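Zelcombe Residence Services
Laundry and Garment Folding: Frequently Asked Questions

The following answers apply to residents of Dralten House and Trovel House. Questions about dry cleaning and shoe repair are covered on a separate page.

Where is the laundry service located?

The main laundry is on the ground floor of Dralten House, Room 204. Residents of Trovel House may use the same room or leave their bags at the Trovel front desk before 10 a.m. on any weekday. Bags left at the desk are returned to the same desk.

What may I send in a laundry bag?

Each bag may contain up to 15 pounds of everyday clothing: T-shirts, sweatshirts, jeans, pajamas, socks, underwear and towels. Bed linens must be sent in a separate bag. The service does not accept leather, fur, silk, or anything marked "dry clean only." Items of this kind found in a bag are returned unwashed.

Do I need to turn my clothes right side out?

Yes. Garments are folded as they come out of the dryer, and staff do not turn them. A T-shirt sent inside out will come back inside out. Printed shirts may be sent inside out if the resident wishes to protect the print.

How are T-shirts folded?

The standard fold is a rectangle. The shirt is laid face down and smoothed from the collar to the hem. Each side is brought toward the middle with its sleeve turned back, and the shirt is then folded in half from the bottom and in half once more. The collar ends up on the outside of the finished fold, facing up.

May I request a different fold?

Residents may choose rolled T-shirts or shirts on hangers. Mark the choice on the bag tag. Hangers must be supplied by the resident, and hung items must be collected in person. Other folding methods cannot be accommodated.

How should I fold at home or in the self-service room?

Use a flat table large enough for the shirt to lie fully open. Find the neckline first; on a dark shirt the label is often the easiest thing to see. Hold the shirt at both shoulders, give it one firm shake and lay it down with the sleeves out to the sides. Smooth the fabric with the flat of the hand, beginning at the collar. If the side seams twist toward the front, pull the hem gently until they lie at the edges before making the first fold.

Why do my dark shirts come back with lint on them?

Lint is usually carried over from towels washed in the same load. Dark clothing should be placed in its own bag and tagged "Darks." These bags are washed in cold water and dried on low heat. Lint rollers are available at the counter.

Can folding creases be removed?

Most creases in cotton knits fall out after a few hours on a hanger. For deeper creases, two ironing boards are provided in the self-service room. Irons are signed out at the counter for 20 minutes at a time and must be returned cool. Do not iron directly over a print.

How are my clothes identified?

Every bag receives a numbered tag, which stays with the load throughout washing, drying and folding. Residents are encouraged to write their room number on the care label of each garment in laundry marker. Please do not write on the outside of the collar or attach safety pins.

What happens to items that are left behind?

Unclaimed garments are folded and placed on the shelf beside the counter. At the end of October, items remaining from the previous school year are donated to the Jafri Clothing Exchange. Residents may reclaim an item at any time before then by describing it to the attendant.

What if a garment is missing or damaged?

Complete a claim form at the counter within 15 days of pickup and attach the bag tag. Claims submitted without a tag will be reviewed but may take longer. The service is not responsible for normal wear, loose buttons or items left in pockets.

When was this page last updated?

This page was last updated on Saturday, May 24, 2025.

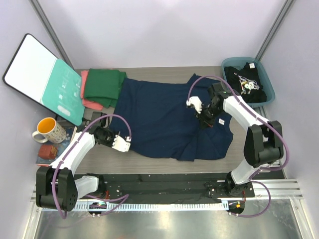

Navy T-shirt on the table, crumpled and partly spread. The white label is near the neckline.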